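Every August I mean to sort out the chopsticks and spoons, and every August it gets left until the year is nearly over, so here I am again at the kitchen table on Dec 31, 2018, with a cup of tea and the whole lot to go through. If your utensil pot has got so full that you have to hold it down with one hand to pull anything out, do have a go at this with me. It's a pleasant little job and you can do it sitting down!

## Start with a cloth and plenty of room

Clear the table first, and put a cloth on it. I like our grey one with the white grid and the stars, partly because it's cheerful and partly because small things don't roll about on it the way they do on bare wood (I've chased enough teaspoons across the floor, thank you). Stand the pot at the far side, well away from your elbows, and leave yourself the middle to work in.
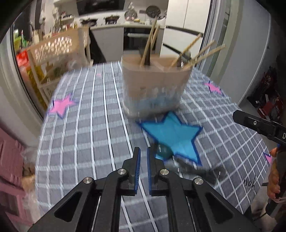 *The starry cloth, with the cooker and the woks behind.*

You'll find odds and ends that never belonged with the cutlery in the first place. Ours gathers clips, rubber bands, and once a key to a shed we no longer have. Don't get up to put each one away, or you'll be wandering round the house until supper. Make a small heap and deal with it at the end.

A magnifying glass is well worth having within reach. I use mine to look along the chopsticks for hairline cracks, and for the tiny print on the bottom of things -- my eyes aren't what they were when we lived in Drutgate. Wipe the lens with a soft dry cloth, never kitchen paper, and keep it out of strong sunshine when you've finished with it.
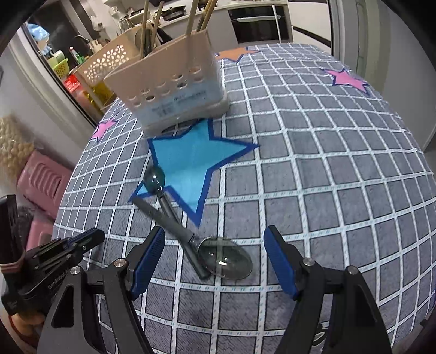
## Pair, check and put back

1. Take everything out a few pieces at a time and lay it on the cloth. If you tip the pot up all at once you'll only make yourself cross.
2. Match the chopsticks by length, then by the thickness of the tips. A stray one is still handy for stirring paint or propping up a seedling.
3. Run a fingertip along each piece of wood. Anything rough can have a light rub with fine sandpaper, but split ones should go.
4. Bend plastic spoons very gently and look at the neck, where the handle meets the bowl. If it's gone pale there, it won't last.

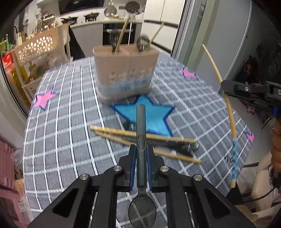 A bit of tape near the end of a cooking chopstick is a good way to tell it from the eating ones, so long as you keep the tape well clear of the food end. Peel it off and replace it when the edges begin to lift -- old tape holds on to grease, and it does get sticky.

Before anything goes back, wash the pot itself in hot soapy water and let it dry upside down on the rack. An old toothbrush gets into the corners and any little holes nicely. Then spoons go in bowl end up, wood on one side and everything else on the other if your pot is divided, and whatever you use every day goes nearest the cooker.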